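December 19, 2019

Fan mood pilot, winter block. Liette running the room, me on data.

40 people through so far, both halves of the Zamel questionnaire back from all but two (Vernon chasing). Anger items look fine. Euphoria items are a mess - people tick 5 the second their team scores and then leave it there until the final buzzer. Need a reset prompt at each time-out. Chibuzor says do it every four minutes whatever the clock shows, I say time-outs. Left it open.

Heart rate: 1,590 usable segments, half of them (795) from close games. That split is pure luck, don't plan on it again. Threw out 111 segments where the strap slipped, mostly second half, mostly people jumping up. Which is a bias!! The calm ones keep their straps on. Lise to check whether the dropped segments bunch up around lead changes before we touch the averages.

Blowout games: frustration goes flat after half time for both sides. Losing fans start looking at phones, winning fans too. Didnt expect the second one. McKinnon scale doesn't have a boredom item - add one before April or we have nothing for the tournament.

Skarnach timer running 2 sec behind the broadcast again. Iddrisu has the fix, not installed.

Snack measure for the tournament sessions, still arguing. Vernon wants weighed portions, Liette wants people to just graze and we weigh what's left. Grazing is closer to how anyone watches a game. But then all food has to start inside something with raised edges, like the dark wooden tray on the marble island, and a slice of ham or meat lying flat on the counter has to count as off tray, so seperate column for that. Ask Lise re scale.

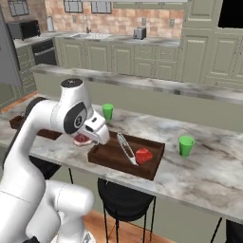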